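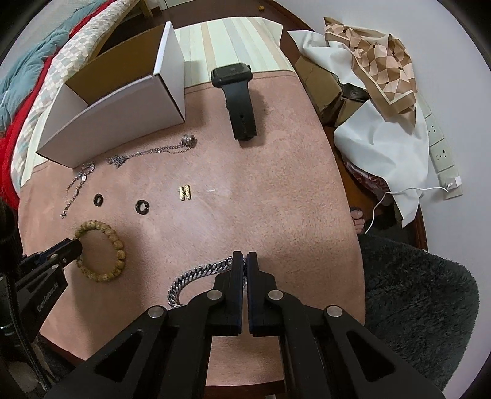

What is the best way to sort out a muddle of everyday jewellery?
Take all of it out, lay it on something soft, and deal with the chains before anything else.

The muddle in my case lived in a dish by the front door, a drawer beside the bed and the zipped pocket of a bag I had stopped using in February. Bracelets went into whichever was nearest. I wore the same two or three pieces all year and bought another when I couldn't find the one I wanted.

The end of December is a good time to tackle it. The light is poor, but there are presents to find room for and not much else on. I gave it an afternoon, and the sorting took less time than the untangling.

Start with the surface. A bare table is a bad choice: small things bounce and roll on it, and a ring that reaches the floor can take longer to find than the rest of the job. A thick mat or a folded towel will do. Choose one plain colour, neither very dark nor very pale, so that both black rings and silver chains show up against it. I used a pinkish one and could see everything.

Spread the pieces out with space between them. Chains go furthest away, stretched out in lines so they can't knot again. Rings come next, then anything small and odd, such as a single charm. Keep a box on the table for finished pieces. It needn't be a special one. Mine is white cardboard, plain brown inside, and it has outlasted a mirrored jewellery case from Prins whose hinge went in the second year.

Knots in fine chain are easier than they look. Lay the knot flat, undo any clasp, and work at the middle with two sewing pins, loosening outwards. Pulling the ends only tightens it. For a stubborn one, a drop of baby oil helps, washed off afterwards with a little soap. Keep oil away from anything with glued stones.
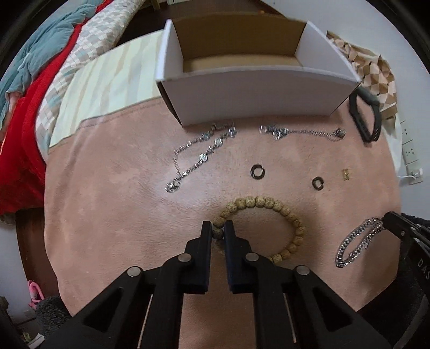 By the editor of the Drekley home pages

Beads need different treatment. Porous ones, like the speckled cream and beige sort with a rough surface, take up perfume, hand cream and cleaning fluid, and they can stain. Wipe them with a barely damp cloth and let them dry flat. Don't hang a beaded bracelet on a hook if it is strung on elastic. The weight stretches the cord over time, and when it goes, it goes all at once.

Check the elastic while you have it in your hand. Ease two beads apart and look at what runs between them. If the cord is fuzzy or has gone thin, restring it before you wear it again. A reel of cord from Memar cost me 600 pence, which I thought steep until I saw how much was on it.

Sparkly links want a soft brush and nothing stronger. Dipping them in silver cleaner is tempting, but the settings on costume pieces are often glued and the liquid gets behind the stones. Brush from the back, shake out the dust and buff the front with a dry cloth. Look for empty settings as you go. Replacement stones are sold by size, so measure a surviving one across its width.

A chunky curb chain can take more handling. If it is solid silver, warm water with washing-up liquid will shift most of the grime. Plated pieces should be dried straight away. Look at the clasp as well: a lobster clasp that doesn't spring shut when you let go of the lever is ready to be changed. Any high street repairer can do it while you wait.

Extender chains deserve a mention. They are the short lengths at the end of a bracelet or necklace, and they catch on everything in a drawer. Fasten the clasp to the last link before you put the piece away and most of the tangling stops.

Then there is the question of what to keep. I am wary of rules about getting rid of anything you haven't worn for a year, as some pieces only come out for weddings. I made one pile for mending and another for giving away. The second was small. Charity shops are generally glad of costume jewellery, even single earrings, if it is bagged and labelled.

Watches are better stored apart. A buckle will scratch a soft metal, and rubber straps pick up marks from anything left pressed against them. Wash the strap now and then in plain soapy water, following the maker's advice, and dry under the keeper loop where damp collects.

For the box itself, you can buy trays. The Brallero insert I tried has ring slots and a long compartment for chains, and it is well made, but it was too deep for a shallow drawer. Egg boxes do for rings. Long chains can be threaded through a paper drinking straw and fastened at the other side, which looks silly and works very well.

The dish by the front door is still there. It holds keys now, and one pair of earrings I take off when the phone rings.

December 30, 2020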